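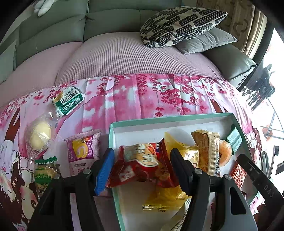 195

# Chapter 9: The Shared Room

Most homes have one room that belongs to everyone who lives there. Depending on the region and the decade it has been called the parlor, the front room, the living room, the family room or the den. This chapter uses the term *shared room* for all of them. Kitchens are treated separately in Chapter 11, although in small apartments the two are often the same space and some of the material overlaps.

Earlier chapters dealt with rooms that have a main task. A bedroom is for sleeping and a bathroom is for washing, and the furniture follows from that. The shared room is harder to study. In a single evening it may be used for eating, homework, television, folding clothes, a phone call and a nap, and two or three of these may go on at once. People who plan housing have tended to give it whatever floor area was left after the other rooms were drawn.

## 9.1 What people do there

The Mistden housing study, which we return to several times in this book, asked 338 households to keep a diary of their shared room for one week in August. Each person over the age of ten wrote down when they came in, when they left and what they did. Watching television was the most common entry, as expected. Eating came second, ahead of talking, even in homes with a separate dining table. The busiest hour began at 7 p.m.

The diaries have limits. A person who crosses the room to reach the hallway rarely writes it down, and people tend to leave out time spent doing nothing in particular. August is also a month when children are out of school, so the results should be compared with winter figures only with care.

## 9.2 The sofa and the arrangement of seats

In the Mistden homes the sofa was usually the first large item placed, and the other pieces were fitted around it. Once set down, it was seldom moved. Many households said they had tried only one layout since moving in.

Seats facing each other make conversation easier. Seats in a row make it easier to look at the same thing. A corner arrangement falls between the two, and it takes up wall length that might be used for shelves or a desk. Senga Nisbet, in her work on rented housing, argues that the choice is mostly made by the position of the door, the window and the electrical outlets, and that the taste of the household comes in later, with covers, cushions and lamps.

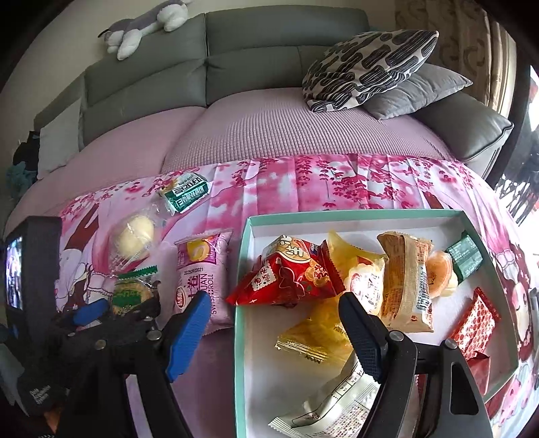
Paora Tuhiwai does not accept this. In his view tenants work against the outlets all the time, with extension cords and furniture pulled away from the wall, and a researcher who visits only once will mistake a compromise for a decision. The disagreement matters for design, and Section 9.4 looks at it through floor plans from the Wernard apartments.

## 9.3 Terms used in this chapter

**Seating distance** is measured from the front edge of one seat to the front edge of the seat opposite.

**Clear path** is the narrowest width a person must pass through to cross the room. A clear path of 32 inches is used in the worked plans.

**Soft furnishings** are the textile items in a room, including covers, curtains, rugs and cushions.

Before reading on, sketch the shared room in your own home from memory. Mark the doors, the outlets and each seat, and keep the sketch for the exercise at the end of Section 9.4.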